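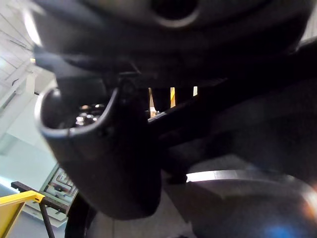
Curved grey lip, catching the light

Stendimlow Home Forum > Kitchens > Matt or gloss for dark grey units?

brilto_lurdes
Right, need opinions before I lose the will to live. We've a galley kitchen, one window at the far end facing north, and I've set my heart on dark grey. My husband wants gloss so it "bounces the light". I want matt. The quote is £680 more for the matt doors, which he brings up at every meal. Anyone living with either?

Seixas86
Matt, every time. We had gloss in the last house and I was wiping fingerprints off it morning and night. Two kids and a dog, never again.

jaime_b
Sorry, can't agree! Matt shows grease far worse. You get a shiny patch round the handles where everyone's hands go and it never quite comes off. Gloss you just wipe and buff. We've had ours 8 years and they still look smart.

Seixas86
Depends what you clean them with though. Washing up liquid, warm water, soft cloth. If you go at matt with one of those scrubby sponges then yes, you'll polish it.

jaime_b
I don't scrub anything, thanks. Ask my wife.

ermelinda_p
Can I ask how wide the galley is, Lurdes? I'd worry less about the finish and more about the colour. Dark grey on both sides of a narrow room is a lot. We did dark on the bottom and a pale grey on top (the wall behind is off-white) and I love it, even in October when it's gloomy by teatime.

brilto_lurdes
Ooh, I hadn't thought of splitting it. It's narrow, you can't have the oven and a drawer open at once. Would the pale ones have to be matt as well or can you mix?

ermelinda_p
We mixed! Matt bottoms, satin tops. Get sample doors and prop them up for a week, look at them at night with the lights on too.

jaime_b
Satin I could live with, I suppose. Still say gloss.

brilto_lurdes
Samples ordered, two dark and one pale. He's chosen a gloss one as well, of course.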